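Chapter 2
Portion Size and the Plate

In August, Katherine Pacheco began serving lunch to her staff at the Pilusero bakery. Everyone got the same stew and the same bread. After 16 days she changed only the plates, moving to a narrower one with a raised rim, and the amount of stew left in the pot went up.

A serving is a measured amount of food. A portion is what a person puts on the plate, and the two are often different. A bowl of rice listed at 193 calories per serving may hold two servings or more once it is filled at home.

This chapter covers how portions are chosen — by habit, by sight and by the dishes in the cupboard. 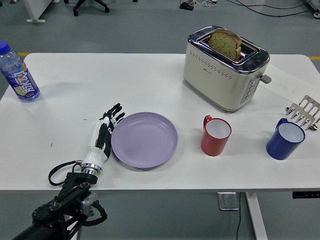 It also looks at how to plan a meal of 800 calories for an active adult, starting with the main dish and working outward to sides and drinks.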